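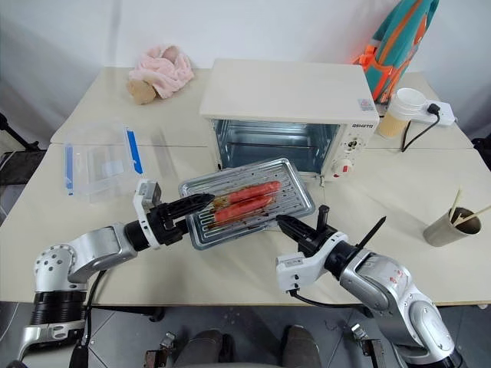

Femke Geerts reckons the brakes are what finally won her over in Davard, the new rally game from Stestine, and she had been ready to hate them. For years she has stamped on the pedal at the last possible second and got away with it, and now she was sliding into a ditch at the second corner — again and again, for most of an evening!

I know just how she felt. My first go at the long forest stage (all 62 bends of it) ended in a hedge, and so did my second. But stick with it, because once you learn to ease off early and let the car settle, the whole thing opens up in the loveliest way, and you start to feel the gravel shifting under you.

The career mode is slower to charm. You begin with a tired little hatchback, 285 credits and a rather grumpy co-driver, and repairs eat up nearly everything you win. Tarcísio Bezerra tells me he sold his spare tyres just to enter the snow rally, and came last, and loved it.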